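"A padlock doesn't care how clever you are": a sceptic looks at two-armed robots
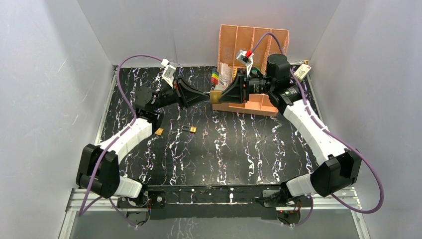 Two arms at work on a brass padlock at the Pumel bench.

Jozefína Doležal has been asked to say something nice about the padlock result, and she is taking her time over it.

"It's a decent piece of work," she says at last. "I would have been happier if it had been reported as a decent piece of work."

The result in question comes from Pumel, the small project she joined in July to check other people's numbers. Two robot arms share a table. One holds a small padlock by the body, the other goes for the shackle or the key, and the software that moves them has learned from recordings of a person steering both arms by hand. No one wrote down where the lock would be. The arms are meant to work that out from what their cameras see.

The headline number was 39 locks opened in a row. Doležal does not dispute it. She wants to know which locks, and who put them there.

"They were placed by the same person who had made the recordings," she says. "He is tidy. He puts a key down the way he always puts a key down. So you have learned something about locks, and you have also learned something about him. I can't tell you how much of each, and neither could the report."

Her answer was dull and cheap. She asked colleagues at Fikidside, who had never seen the bench, to lay out the parts however they liked. Some keys ended up beneath locks. One lock went down with its keyhole facing away from both arms. The run of successes stopped at 6.

The team's reply was that the new layouts were unfair, as nothing like them had appeared in the training recordings. Doležal has heard this before, in an earlier job testing packing machines for Hrnčiar, and she has little patience with it.

"Unfair to whom? If I sell you a machine that opens locks, you will hand it a lock. You won't ring me first to ask which way round I prefer it."

She is more generous about the method itself. Using both arms on one object is hard, she says, and most of the difficulty sits in the moment when they both have hold of it. If one pulls slightly early, the lock twists in the fingers and the key no longer lines up. The earlier version treated each arm as its own problem and let them sort out the timing between them. The newer one plans the two together, a short stretch ahead, and then looks again.

"That part I believe," she says. "I ran the old one and the new one on the same layouts, swapping between them so that a good afternoon couldn't flatter either. The new one was better each time I tried it. Not by as much as they said, but better."

How long is the short stretch? The team settled on 2 seconds. They had tried 4, and the arms carried on confidently with a plan that had already gone wrong. Doležal would like to see the values in between, and has asked for them - twice, in writing.

She also has a complaint about what gets called a success. In the first report, an attempt counted if the lock was open at the end, even when a person had nudged a dropped key back within reach. The nudges were noted in a separate file that did not reach the published table. They are now in the table, at her request, and the table looks worse.

"People were a bit cross with me," she says. "I understand. It was a lovely table."

Pristus, which pays for part of the work, has been talking about maintenance jobs in cabinets and cupboards where a person's hands are slow or unwelcome. Doležal thinks this is a long way off and says so without being asked. A real cupboard is badly lit, she points out, and its lock is fixed to a door that moves. On the bench the robot can pick the lock up and turn it to suit itself.

Would she call the approach a dead end, then? She looks slightly offended.

"No, no. I wouldn't spend my evenings on a dead end. I think learning from recordings works, up to the edge of what was recorded, and then it gets strange quite quickly. I'd like someone to measure where that edge is. At the moment we find it by falling off."

Her next set of tests uses locks from a different maker, with stiffer springs. She has not told the team which ones.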